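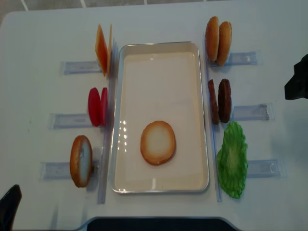

Relatório de andamento nº 2
Projeto: Ensino por demonstração de tarefas de montagem com dois braços
Financiador: Karnance
Execução: Laboratório Dustano
Responsável técnica: Maiara Nogueira
Data: 7 de novembro de 2018

1. Objeto do relatório

O presente documento cobre as atividades posteriores à entrega do relatório nº 1, que tratou da instalação dos braços, da calibração e da escolha do modo de demonstração. O período atual foi dedicado à tarefa de montagem de hambúrguer com ingredientes de brinquedo, prevista no plano de trabalho como segunda tarefa de referência.

2. Situação geral

Foram gravadas e aceitas 53 demonstrações completas por teleoperação. Com esse conjunto foi treinada uma primeira política de controle, avaliada em 10 execuções autônomas, das quais 2 chegaram ao final da montagem sem intervenção. O resultado está abaixo do critério do plano de trabalho. As causas identificadas são discutidas na seção 5.

O cronograma de equipamentos está em dia. O cronograma de coleta está atrasado, em razão da troca do arranjo da mesa descrita na seção 3. As demonstrações gravadas antes da troca foram descartadas e não entram na contagem acima.

3. Arranjo da mesa

No arranjo original, os ingredientes ficavam deitados diretamente sobre a mesa. As fatias finas, em especial as de queijo, obrigavam o operador a raspar a superfície com a ponta da garra para conseguir levantá-las. O procedimento era lento, variava muito entre operadores e acionava com frequência o limite de força do braço.

No arranjo atual, a bandeja metálica rasa fica no centro da mesa, com o lado maior na direção que vai da base dos robôs ao fundo. De cada lado corre uma tira longa de plástico transparente, e os ingredientes são encostados nela em pé, apoiados na borda, o que permite a preensão pelas faces. Suportes plásticos translúcidos, fixados à mesa com fita, saem perpendicularmente às tiras e separam os grupos.

A distribuição adotada, vista da base dos robôs, é a seguinte:

Coluna esquerda, do fundo para a frente: fatias de queijo, fatias de tomate, fatia de pão.
Coluna direita, do fundo para a frente: tampas de pão, hambúrgueres, alface.
Bandeja: base de pão, deitada na metade próxima da base dos robôs, com a face cortada para cima.

A alface permanece deitada sobre a mesa, ao lado da tira direita. A peça tem borda ondulada e não se mantém em pé de forma repetível. Optou-se por tratá-la como caso à parte, com preensão vertical pela borda.

As posições dos grupos não são sorteadas nesta fase. A variação entre episódios vem da reposição manual das peças, que altera a inclinação e a distância entre elas. A posição da base de pão na bandeja também varia dentro dessa tolerância.

4. Procedimento de demonstração

O operador comanda os dois braços a partir de um par de braços mestres, com correspondência direta entre juntas. A abertura de cada garra é comandada pelo gatilho do mestre correspondente. Não há retorno de força. O operador trabalha com visão direta da mesa e não utiliza o monitor das câmeras durante o episódio.

O modo cinestésico, em que o braço é conduzido com a mão, foi mantido apenas para registro de poses de referência. A comparação entre os dois modos consta do relatório nº 1. Na tarefa atual ele tem a desvantagem adicional de colocar as mãos do operador no campo da câmera fixa.

Cada episódio parte da base de pão já colocada na bandeja. Sobre ela são depositados hambúrguer, queijo, tomate e alface, nessa ordem, e por último a tampa. O braço esquerdo retira peças da coluna esquerda e o direito, da coluna direita. O braço que não está em uso recua para uma pose de espera fora do volume da bandeja. A segunda unidade dos ingredientes duplicados fica na mesa até o fim do episódio e serve para verificar se a política perturba peças vizinhas.

Ao final, o operador classifica o episódio como aceito ou rejeitado. São motivos de rejeição:

a) queda de peça fora da bandeja;
b) contato entre os braços;
c) deslocamento de uma tira ou de um suporte;
d) pausa longa do operador com peça presa na garra;
e) perda de sincronismo entre imagem e estado das juntas.

O item (d) foi acrescentado durante o período. As pausas em demonstrações iniciais eram reproduzidas pela política, que parava acima da bandeja e não retomava o movimento.

O registro é feito pelo software Mets, que grava as imagens, as posições de junta medidas e as comandadas e o estado das garras em um único arquivo por episódio. O defeito de carimbo de tempo relatado anteriormente foi corrigido na origem.

5. Avaliação da política inicial

As execuções autônomas foram feitas com o mesmo arranjo de mesa e com reposição manual das peças. As falhas concentraram-se em três pontos.

Preensão do queijo. As duas fatias ficam muito próximas, e a de trás aparece para a câmera quase só pela borda. A garra fechou sobre ambas em parte das tentativas e depositou as duas na bandeja. O operador humano resolve a situação afastando a primeira fatia antes de fechar, manobra que aparece em poucas demonstrações.

Liberação do tomate. A peça é presa na vertical e precisa ser girada até a horizontal antes de ser solta. Quando a rotação ficou incompleta, a fatia apoiou-se na borda da pilha e escorregou. A altura de liberação nas demonstrações varia conforme o operador, e a política tende a um valor intermediário, alto demais para a peça assentar.

Alface. A preensão pela borda funcionou na maioria das tentativas, mas houve contato da garra com o suporte inferior direito, sobre o qual a folha fica parcialmente apoiada. Em um caso a fita soltou e a execução foi interrompida.

A colocação do hambúrguer não apresentou falhas. A colocação da tampa só pôde ser observada nas execuções que chegaram a essa etapa, número insuficiente para qualquer conclusão.

6. Medidas em curso

Aumentar o espaçamento entre as fatias de queijo na preparação do episódio e gravar demonstrações específicas da manobra de separação.

Fixar uma altura de liberação comum aos operadores, marcada por sinal sonoro no posto de comando.

Deslocar a alface para fora do suporte inferior direito. A alteração muda o fundo da imagem nessa região, e será preciso verificar se as demonstrações existentes continuam aproveitáveis.

Substituir a fita por fixação mecânica. As peças foram encomendadas à Luvthorpe e ainda não chegaram. A coleta prossegue com fita, com inspeção antes de cada sessão.

7. Recursos

O consumo de horas de operador está acima do previsto, pelo descarte das gravações anteriores à mudança do arranjo. A diferença foi coberta pela rubrica de manutenção, que teve uso baixo no período. Não se solicita aporte adicional. Solicita-se à Karnance autorização formal para o remanejamento entre rubricas, conforme planilha anexa.

8. Próxima entrega

A versão ampliada do conjunto de demonstrações, a política retreinada e os registros completos das execuções de avaliação, inclusive as malsucedidas, serão entregues em fevereiro, junto com o relatório nº 3. A sequência de ingredientes será mantida até essa data. A posição sorteada da bandeja, prevista para a fase seguinte, depende do resultado dessa avaliação.

Maiara Nogueira
Responsável técnica, Laboratório Dustano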